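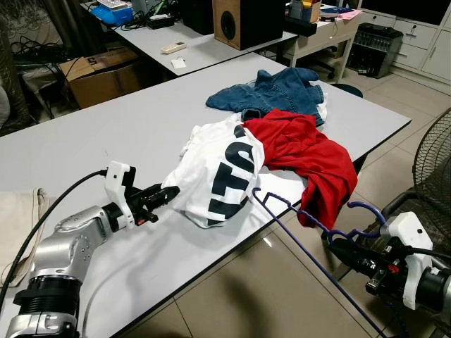 What should a small site budget for first when it buys a two-arm cell for handling clothes? Spares and cabling, before a second cell.

Thread on planning for next year. Figures are ours at Climstead, so scale to suit.

1/ The arms get all the attention in a quote. Our last one from Borker ran to 30 lines and the grippers took up two of them. No fingertips, no spare mounts, no cable clips.

2/ Printed mounts: we allow 5 per arm per year. Material cost is trivial. Printer time is not, if the printer is shared. Book it in January.

3/ Fingertips wear faster on denim than on T-shirt cotton. Buy ridged tips by the bag. Pumitwood sells them in 200s and the unit price drops sharply at that size.

4/ Cables. Measure the full reach of the arm, then add slack for the wrist turning over. Whoever signs the order will want to trim this line. Don't let them.

5/ Garments are a consumable. Put them on the equipment budget, mixed weights and colours, and plastic hangers with them. We set aside some £200 a year and spent it all.

6/ Table: plain white, wide enough that both arms reach the middle. Check the height against the arm base before ordering. Ours went back once - carriage was not refunded.

7/ Service contract: Karras offered next-day or five-day. We took five-day and put the difference into a spare gripper. Same money, less waiting.

8/ Still open: whether to lease the second pair. Lease terms I have seen exclude gripper damage, and most of our damage is to grippers. Will post the comparison when the revised quote is in.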